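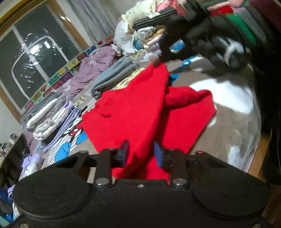 The Badgate Gauge

The water level at Badgate was recorded by hand until 7 Mar 2025, when the float recorder was reinstated. Reshma Mtshali took the readings for the last 40 days of the manual period. Her instructions from the district office at Fateden fitted on one page. Read the staff at six in the morning and six at night. Enter the level in centimetres. Enter remarks only where they bear on the level.

She lodged in the gauge house, a single room on concrete footings above the weir. It had a stove, a bunk and a desk with the earlier books on a shelf over it. The books went back to a man named Potgieter, who had kept the station for most of his working life and wrote a small upright hand. His remarks column was nearly always blank.

By the second week she had read four of his books. The entries ran two to a day. In one of them, in September, the evening level was given as 97 and the following morning's as 97, and so on for six days without change. The river did not hold still for six days. She checked the rainfall sheet for the same period and found two falls, neither small. On the seventh morning the entry was 131, and in the remarks column Potgieter had written: Returned from Helum.

Helum was the hospital town, 100 kilometres down the valley road.

She considered what to do about this. The procedure for a doubtful record was to rule a line beside it in red, initial the line, and notify Fateden. The office would then strike the values and fill the gap from the downstream station, if the downstream station had been running. She looked it up. It had been running.

She took out the red pencil and sharpened it. Then she went down to do the evening reading, as it was ten to six. The steps were slick and she kept one hand on the rail. The level was 88. There was a bit of chop against the staff, so she took it three times and entered the mean.

When she came back up she read the page again. The six days of 97 were written in the same hand as the rest, with the same pressure, but the ink was a different colour from the entries on either side. He had filled them in all at once, afterwards. He had owned up to the trip in the proper column and had not said what it was for.

She ruled the line, initialled it and wrote the notification on the standard form. Under Cause she wrote: Observer absent. The form allowed for a second line, and she left it empty.

The stove needed wood. She brought in enough for the night, set the alarm for half past five and put the book back on the shelf in its order.

The morning level was 91. It had rained a little on the tops. Under remarks she entered the rain, and the time it stopped.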